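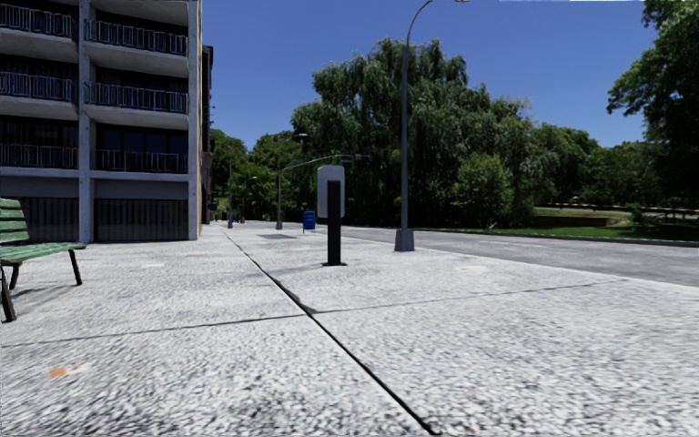 콘크리트 보도

콘크리트 보도는 시멘트 콘크리트를 현장에서 타설하여 만든 보행자용 포장이다. 차도와는 보통 연석으로 구분되며, 블록이나 판석을 깐 보도와 달리 바닥면이 큰 판 단위로 이어진다. 북아메리카의 주거지와 상업지에서 흔하고, 한국에서는 보도블록에 비해 쓰이는 곳이 적으나 공원 산책로, 농촌 마을길, 자전거 겸용 도로 등에서 볼 수 있다.

목차
1 명칭
2 구조
3 줄눈
4 시공
5 손상과 보수
6 지역별 사례
7 평가와 논의
8 같이 보기

명칭

보도(步道)는 사람이 걸어 다니도록 마련한 길을 가리키며, 일상어로는 인도(人道)라고도 한다. 한국의 도로교통법은 '보도'를 쓴다. 영어권에서는 미국의 sidewalk, 영국의 pavement, 오스트레일리아의 footpath처럼 지역마다 부르는 말이 다르다. 미국에서 pavement는 포장면 일반이나 차도를 뜻하는 경우가 많아 번역할 때 혼동이 생긴다.

구조

가장 아래에는 다진 흙으로 된 노상이 있고 그 위에 쇄석이나 모래로 기층을 깐다. 콘크리트 판은 기층 위에 놓인다. 보행 하중만 받는 구간에서는 철근을 넣지 않는 일이 많다. 차량이 건너다니는 진출입부는 판을 더 두껍게 하거나 철망을 넣는다. 빗물이 고이지 않도록 차도 쪽으로 완만한 횡단 경사를 두는데, 경사가 지나치면 휠체어와 유모차가 한쪽으로 쏠리므로 여러 나라의 기준이 상한을 정해 두고 있다.

가로등, 표지판, 소화전 등의 시설물은 대체로 연석 가까운 띠에 모아 설치한다. 이 부분을 시설물 구역이라 하고, 건물 쪽으로 비워 둔 부분을 보행 구역이라 한다. 폭이 좁은 길에서는 두 구역이 뚜렷이 나뉘지 않는다.

줄눈

콘크리트는 굳으면서 수축하고 이후에도 온도와 습도에 따라 부피가 변한다. 판이 길게 이어져 있으면 내부에 인장력이 생겨 불규칙한 균열이 난다. 이를 막기 위해 판을 일정한 크기로 나누는 것이 줄눈이다.

수축 줄눈은 판의 윗부분만 얕게 파거나 잘라서 균열이 그 선을 따라 생기도록 유도한다. 팽창 줄눈은 판 전체 두께를 끊고 그 틈에 눌리는 재료를 채운 것으로, 건물 벽이나 기둥 기초, 연석과 만나는 곳에 주로 둔다. 시공 줄눈은 작업을 중단했다가 다시 이어 칠 때 생기는 경계이다. 채움재로는 역청을 먹인 섬유판, 발포 수지, 코르크 등이 쓰이며 윗면은 실란트로 막기도 한다.

판의 모양은 정사각형에 가까울수록 좋다고 본다. 한쪽으로 긴 판은 가운데에서 가로로 갈라지기 쉽다. 폭이 넓은 보도에 세로 방향 줄눈을 넣는 것도 이 때문이다. 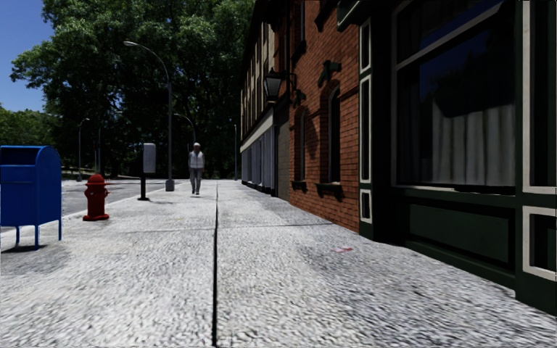
줄눈으로 나뉜 콘크리트 보도. 왼쪽에 파란 우체통과 붉은 소화전이 있다.

시공

거푸집을 설치하고 기층에 물을 뿌린 다음 콘크리트를 붓는다. 고름대로 윗면을 맞추고 흙손으로 고른 뒤, 표면에 올라온 물이 사라지면 마무리에 들어간다. 보도에서는 미끄럼을 줄이기 위해 빗자루로 쓸어 가는 홈을 남기는 빗자루 마감이 널리 쓰인다. 골재 노출 마감은 표면의 시멘트 풀을 씻어 내어 자갈이 드러나게 하는 방법으로, 광장이나 상가 앞에서 선호된다.

모서리는 둥근 날의 흙손으로 다듬는다. 양생 중에는 젖은 덮개나 비닐, 양생제로 수분 증발을 늦춘다. 기온이 낮을 때에는 보온 덮개를 쓰고, 표면에 물이 고인 상태에서 서둘러 문지르는 일은 피한다. 이렇게 하면 윗면의 물과 시멘트의 비율이 달라져 나중에 얇게 벗겨지기 쉽다.

손상과 보수

흔한 손상으로는 균열, 단차, 표면 박리, 줄눈부 파손이 있다. 단차는 나무뿌리가 판을 들어 올리거나 기층이 쓸려 나갈 때 생기며 보행자가 걸려 넘어지는 원인이 된다. 추운 지역에서는 동결과 융해가 되풀이되고 제설용 염류가 더해져 박리가 빨라진다.

작은 단차는 높은 쪽을 갈아 내어 해결한다. 가라앉은 판 밑에 모르타르나 발포 우레탄을 주입하여 들어 올리는 공법도 있다. 파손이 심하면 줄눈을 경계로 판 하나를 걷어 내고 새로 친다. 새 판은 주변보다 밝거나 어두워 얼룩덜룩해 보이는 경우가 많고, 색 차이는 세월이 지나면서 줄어든다.

지역별 사례

랄게이트(Ralgate)의 구시가 순환 보도는 총연장 1,508미터로, 전 구간이 현장 타설 콘크리트이다. 시는 이 길을 25개 구간으로 나누어 해마다 5개 구간씩 점검하며, 점검은 첫서리가 내리기 전인 11월에 마친다. 채움재는 본래 섬유판이었으나 쿠모프(Kumov) 거리 쪽 3개 구간은 발포 수지로 교체되었다. 같은 거리의 가로수 주변에는 뿌리가 자랄 공간을 주기 위해 판을 굽은 모양으로 떼어 쳤다.

사라기(Saragih) 지구에서는 지하 매설물 공사가 잦아 콘크리트 판 대신 블록 포장을 택하였다. 굴착 후 같은 자재를 다시 깔 수 있다는 점이 이유로 제시되었다. 다만 버스 정류장 앞은 하중을 고려하여 콘크리트로 남아 있다.

평가와 논의

콘크리트 보도는 이음매가 적어 바퀴 달린 보행 보조 기구가 지나기에 편하고, 잡초가 올라올 틈도 적다. 반면 빗물이 거의 스며들지 않으며 부분 굴착 뒤에 흔적이 남는다. 투수 콘크리트는 앞의 문제를 덜기 위한 재료이나 공극이 막히지 않도록 주기적으로 청소해야 한다. 여름철 표면 온도는 대체로 아스팔트보다 낮다. 대신 밝은 표면에서 반사되는 빛 때문에 눈이 부시다는 민원이 있다.
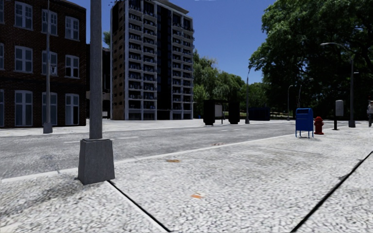 줄눈 간격을 넓히면 걷기가 더 편해지지 않느냐는 의견을 랄게이트의 한 주민이 공청회에서 냈다. 유모차를 밀 때마다 덜컹거리는 것은 판이 어긋난 곳보다 줄눈이 넓게 파인 곳이었다고 하며, 홈을 흙손으로 파지 말고 톱으로 가늘게 잘라 달라고 요청하였다. 시는 간격은 그대로 두고 신규 구간에 한해 톱 절단 줄눈을 적용하기로 하였다.

톱 절단은 홈의 폭이 좁고 가장자리가 반듯하지만 시기를 맞추기가 까다롭다. 너무 이르면 골재가 뜯겨 나오고, 늦으면 자르기 전에 이미 균열이 생긴다.

같이 보기

연석
보도블록
점자블록
투수성 포장
신축 이음

이 문서는 2021년 2월 26일에 마지막으로 편집되었다.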